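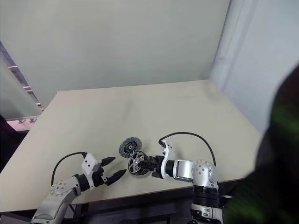 The Zanar fuzz still squeals when I roll the guitar volume down past 3, and I have now swapped the input cap twice. I also tried a different room, which did nothing for the tone. Current draw is 18 mA, if that helps anyone.

On February 24, 2019, Quentin Roussel wrote:
> Mine did that until I moved the Huet buffer after it.
> Fuzzes hate buffers. Also try a dead battery.

Buffer moved. Now it squeals in a lower key. Dead batteries I have plenty of, will report back.

Niall Yule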